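Filtance Plaid Table Cover

Gray, checked, and more forgiving than most of your relatives. The Filtance is the cover we sell to people who eat at the table they also do their taxes on. Spaghetti sauce wipes off. Ballpoint mostly wipes off. Permanent marker is between you and your kids.

Fits tables for two up to six. Hem drops 10 inches on the standard size. Folds flat, then refuses to fold flat a second time, like every table cover ever made.

Care

Damp cloth, mild soap. Machine wash at 40 °C if you must. Do not iron the stars. Iron nothing, if you can get away with it.

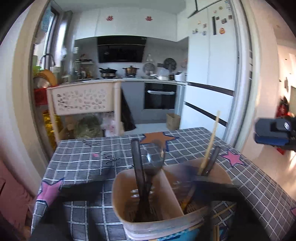
Shipping and returns

Ships from our Tredville warehouse in almost 2 days. Returns accepted for 10 days, crumbs excluded. Also sold in the Venon solid, for people who dislike plaid.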